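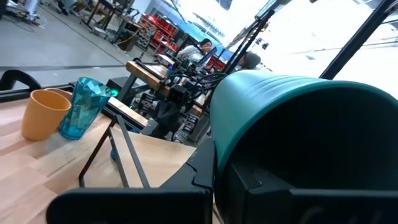

Green container, orange cup and turquoise tumbler.

Aluvmont Reading Lists

README for the second release

Summary

This data set contains the required and recommended readings of 200 undergraduate courses taught at the University of Aluvmont. The courses belong to four departments: history, philosophy, literature and education. We made the collection for people who study what students are asked to read, in which language it was written, and how quickly a list changes when the teacher of a course changes.

The release has 2000 reading entries. One entry is one title on one list. A book which is used in several courses has several entries, and they share the same work code.

Files

courses.csv contains one row per course, with the course code, the department, the level, the language of teaching and a flag for a change of teacher.
readings.csv contains one row per entry. It is the main file, and most users will need only this one together with courses.csv.
works.csv contains one row per work, with title, year of first publication, original language and place of publication.
notes.txt contains remarks which did not fit into any column. Please read it before you count anything in the philosophy lists.

All files are in UTF-8. The separator is a semicolon, as many titles contain commas. Empty cells mean that we do not know the value. We have never written "none" or "n/a".

Where the lists come from

The university publishes its course guides as documents which every department formats in its own way. We copied the lists with Drokix, our small script for extracting bibliographies, and then corrected the result by hand. History and education were quite regular. In literature, many guides give only a short title and the name of a publishing house, so the work had to be searched in the library catalog. If two editions were possible, we took the older one and put the value "guess" in the column edition_status.

Older guides are not online. For these we used the paper copies in the Boersma reading room, which is open to visitors in the morning. Some pages there are stained or bound too tightly, and a few titles at the inner margin could not be read. They are kept as entries with an empty work code, so that the length of the list remains correct.
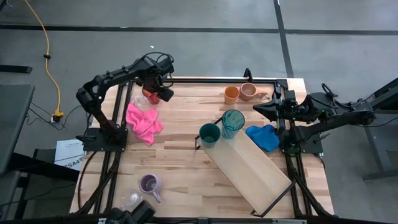
The column required needs special attention. Departments do not use this word in the same way. In history, a required reading is discussed in class and can be asked in the exam. In education the guides say "core", and we treated it as required. Philosophy guides often say "students should be familiar with", and after some discussion we coded this as recommended. If you do not agree, the original wording is in the column source_phrase and you can make your own coding.

The original language of a work is the language in which it was first published, also when the students read it in translation. The language they read is in the column reading_language. These two columns were mixed up in the first release for part of the literature lists. Please do not combine files from the two releases.

What is not included

There are no texts of the readings, only bibliographic information. There are no names of teachers and no data about students. Films, museum visits and web pages were on some lists, and we removed them. Graduate courses are also out, because their lists are often agreed during the semester and never written in the guide.

Known problems

A list in a guide does not prove that somebody read it. Some teachers keep a long list for many years and work with a short one which they give in class.

The place of publication is the weakest column. Large publishers print several cities on the title page and we took the first. We would not use it for maps.

Authors with more than one spelling were joined with the Lunetti name table. It works well for European names and less well for Arabic and Chinese names, where we found wrong joins in both directions. The ones we noticed are repaired, but there will be others.

Changes from the first release

The education department was added. The column source_phrase is new. Work codes were renumbered, so old codes are not valid anymore. The flag for a change of teacher is now filled also for courses taught by two persons, and it is set when at least one of them is new.

Use and corrections

You may use the data for research and for teaching if you mention the name of the set and the release. When you find an error, please send us the course code and the row as it is in your file. Corrections are collected until August and go into the next release together.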